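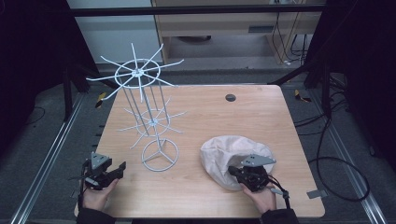
Gilmar Holanda wrote:

> They've closed the Kaltemthorpe road again just past the Siu turnoff. A truck went through the guardrail a little before 6 this morning and took the sign with it. My neighbor heard it from her kitchen. Driver walked away, thank goodness. Does anyone know if the Skistow bus is going the long way?

Hi Gilmar and everybody,

Yes, it is! I was on the early one and we got turned back at the feed store, then went all the way up by the reservoir and came down the other side (a very bouncy ride, I don't recommend it with coffee). I was 60 minutes late for work. The driver told us to expect the same going home, and he thought the stop at the chapel would be skipped in both directions, so if that's yours you'll want to walk down to the school.

I'm so glad the truck driver is okay. From the bus all I could see was flashing lights and a deputy waving people around, so I can't tell you what happened. Somebody behind me said he was hauling for Nuteletti but I didn't see a name on anything, so please don't pass that along as fact.

Now for my usual gripe. That's 3 wrecks on the same curve since November, if you count the van that ended up in the ditch, and I do. I wrote to the county after the second one and got a letter back saying the curve had been "noted." They said they needed signatures, so we got signatures, 372 of them, and I carried the box over there myself. Then the sign with the arrows went up, and that was great, but now the sign is lying in a field.

What I'd like is the lower speed limit starting before the hill and some of those rumble strips. Gilmar, didn't you have photos of the skid marks from the van? Could you send them to me off list? I'd like to put them in with the next letter.

Also, if you're driving in tonight, the detour has about 2 miles of gravel with no lights. Deer all over the place up there. Go slow!

More when I hear it. I'll call the road office after lunch.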